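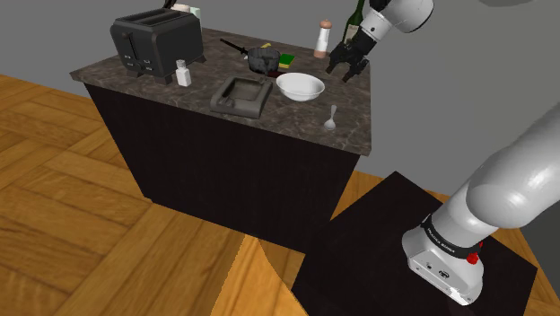
Who signs off the hall before doors open on a concert night?
The duty manager, once every line below has an entry.

Skernalgate Hall – pre-show safety checklist
Acoustic double bill, February
Checked by: Mirsad Yordanov
Duty manager: Lilian Chege

Exits and aisles
Foyer doors open outward, unobstructed – OK
Side exit, stage left – OK. Latch stiff, oiled at 5.15 pm.
Centre aisle clear to full width – OK after moving two chairs from row F.
Exit signs lit – one flickering above the balcony stairs. Tube to be replaced before doors.

Stage
Leads taped down – OK
Monitor wedges clear of stage edge – OK
Edge strip visible from performer's position – worn at centre, re-taped in white.
Dalora lighting bar, safety chains – 17 fitted, all closed.

Electrical
Test tags current – OK, except one power board. Removed from use.
Mixing desk on its own circuit – OK

Front of house
Merchandise table clear of fire hose reel – moved a metre towards the box office.
First aid kit stocked – low on cold packs, reordered.
Wheelchair spaces marked – OK

Follow-up
Balcony handrail has slight movement at the third bracket. Keep the front row up there unsold until it is fixed.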